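Pacing and Finish Times in a Four-Week Relay Series
Student project report, Exercise and Sport Studies
Apinya Tanasarn

1. Background

The Drarnport Relay is a club series held over four weeks in January. Each team enters four runners, and each runner covers one leg of 5 km per race. The team score is the average of the four times. Most of the runners are recreational and many of them train alone during the week.

I ran the series last year for the Phromma team. Our times were uneven, and our coach thought that most of us were starting too fast. I wanted to find out if this was true for the whole field, and if runners who held an even pace finished higher than expected.

2. Question

Do runners whose first kilometer is close to their average pace improve more over the series than runners who start fast?

3. Method

The course is two laps of the reservoir path with a short out-and-back at the end. The club puts timing mats at each kilometer, so every runner has five splits per race. The race secretary gave me the split files with names removed. After taking out missing and doubled readings I had 3,317 usable splits.

For each runner I worked out the difference between the first kilometer and that runner's average kilometer for the same race. A runner was put in the "fast start" group if the first kilometer was more than 4 percent quicker than average. Runners within 2 percent either way went in the "even" group. Everyone else was left out of the main comparison, but their times are in the appendix.

I also gave a short paper survey to the Phromma and Gorkis teams. It asked about weekly distance, sleep, and what they ate before the race. I entered the answers by hand at home and checked them twice.
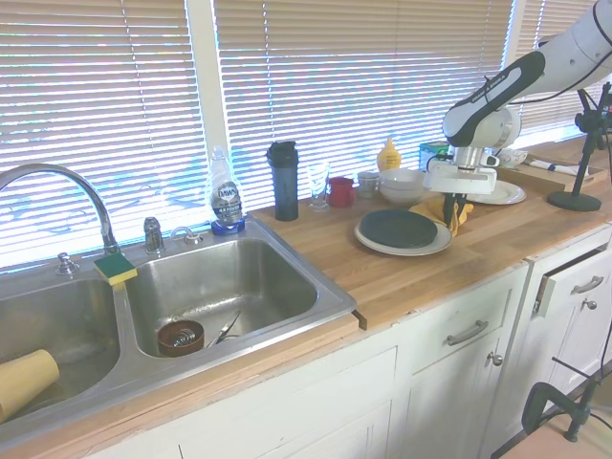 4. Results

The even group improved more between the first and last race. Their median time dropped by 41 seconds. The fast start group dropped by 18 seconds. Both groups were slower in the third race, which had a strong headwind on the far side of the reservoir.

The fast start group lost most of their time in the fourth kilometer. I had expected it to be the fifth, but many runners sped up again once they could see the changeover area.

Gorkis won the series. Three of their runners were in the even group for every race. Pema came second with a much more mixed set of splits, so even pacing does not explain everything. Pema also had the fastest single leg of the series.

The survey was less useful. Weekly distance had a weak link with improvement. Answers about food were too different from each other to group. Some people wrote a full menu and others wrote "toast" or "nothing."

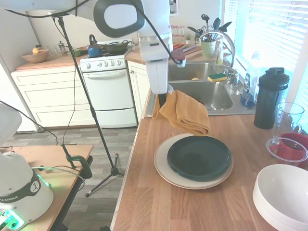

Sleep was easier to score, but nearly everyone gave the same answer, and I did not find any pattern in it.

5. Problems

The path climbs slightly for the first 700 meters, so a runner with an even effort would show a slow first kilometer. I did not correct for this. Runners also chose their own leg, and stronger runners often took the last one, when the path was less crowded.

6. Next steps

I would like to repeat the study with heart rate data and a correction for the climb. The club has agreed to share next season's splits in the same format. The Sunday training group has also offered to try a fixed first-kilometer pace, which would give me a small set of runners to compare with their own earlier races.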